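Open Day at the Metero Workshop

Posted Oct 1, 2023
Filed under: Visits and Open Days, Robotics

Members of our reading group were received at the Metero workshop for its second open day of the year, the first having been held in May. Seventeen of us attended. The visit was arranged through Montserrat Barrera of Fudovano, to whom our thanks are due.

The morning opened with a short talk on how machines are taught to handle kitchen goods. Staff explained that a person first carries out each task with a gripper held in the hand, fitted with its own camera, and that the recordings are later used to train a robot arm. A full session lasts 40 minutes, after which the operator must rest.

Visitors were then invited to the tables in groups of eight. Dried beans and grains were the chosen subject, being cheap, safe and rather awkward to manage. Several of us had expected the lifting to be the hard part. We were told that keeping a pot level is a good deal harder, and that a firm hold on the handle does not prevent it from tipping.

Questions followed. I asked whether the soft pads on the fingers wear out, and was informed that they are changed as a matter of routine. Another member asked about noise in the home, which the staff were not yet able to answer.

Tea was served in the Ayala room. A second visit is under discussion, and members wishing to attend should write to me in the usual way.

2 comments

Mileo: Thank you for the account. Was there step-free access to the workshop?

R. P.: I was in the last group and would gladly go again. The talk could have been longer.

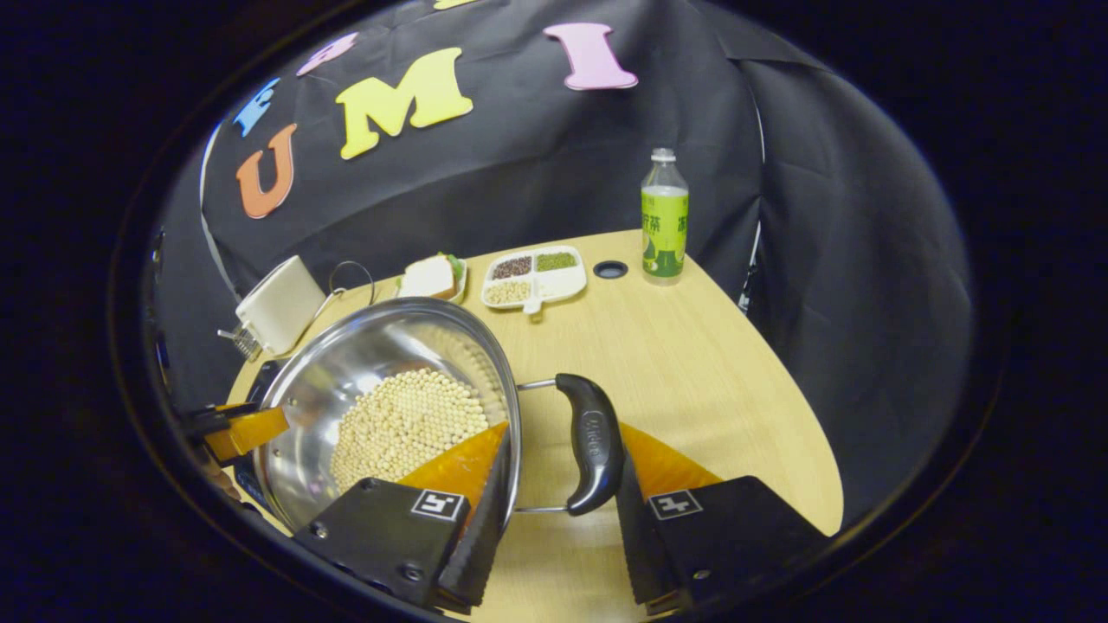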